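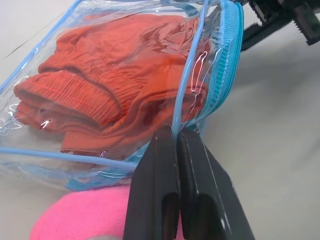
Gripper Evaluation Forum > End Effectors > Parallel fingers on clear vinyl: wrist view or head view?

Posted by m_zaki
Members are invited to comment on the comparison now under way at our Limalcombe bench. Two finger sets are under consideration for the pouch task: the flat black fingers presently fitted, and the Lolard soft pads. The principal difficulty is the vinyl. Glare on the wrist camera hides the edge at close range, and the fingers must find the piping before they can pinch it. Of 100 attempts with the flat fingers, 68 ended with the piping held. The soft pads have completed only 25 attempts, and I would not yet quote a rate for them.
Magdy Zaki

Posted by tierney_lab2
Thank you for the figures. Please state what was counted as held. At Tierney we require that the pouch be lifted clear of the table and kept there. A pinch on the piping alone would not be recorded as a success, and I suspect that your 68 would fall under our rule.

Posted by m_zaki
The count was made on the pinch alone. I accept that the lift should be recorded separately, and the log sheet will be amended before Saturday.

Posted by corvane
I must disagree with the emphasis on fingers. The same hardware will give a different result if the controller is permitted to close on force and not on position. Our group changed no fingers at all and saw a clear improvement on thin plastic. Kindly post the closing settings.

Posted by m_zaki
Closing is by position, at the default speed. The head camera view is attached for those who asked about the layout.
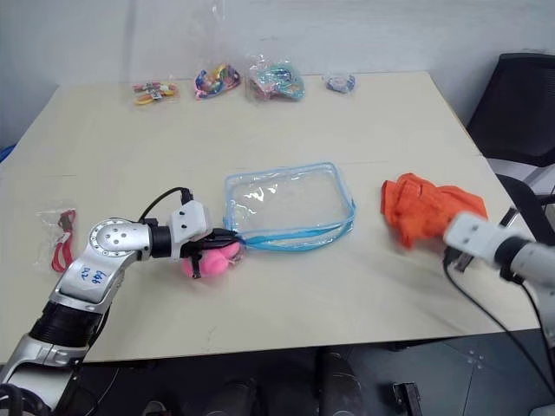 Camera placement deserves as much attention as the fingers. The wrist unit gives the better look at the zipper teeth, but it loses the other arm entirely, and our operators have asked for both views on one screen. With the pouch lying flat in the middle of the table, its light blue trim remains readable from the head position, and the left gripper can be judged against the pouch corner while it has hold of the pink plush piece. I would not attempt the pinch from that view alone.

Posted by tierney_lab2
Agreed as to the trim. The clear packets along the wall would concern me more. Has anyone tried the flat fingers on small bags of that kind? Ours tend to push them along the table - the soft pads do somewhat better.

Posted by brarkorau_bench
We ran 300 cycles on small bags at Brarkorau with soft pads. They grip well when new. Dust reduces the hold, and we now wipe them at the start of each session. I do not share the view that they are superior in general. For a folded edge or a piped seam I would keep the hard fingers.

Posted by corvane
With respect, that remains a comparison of fingers under a single control mode. Unless both sets are run under position and force closing, the table of results will tell the reader very little.

Posted by m_zaki
The point is noted. Force closing will be added for both sets, using the same pouch and the same operator. Members with a preferred force limit for thin vinyl are asked to reply in this thread with the value and the finger width.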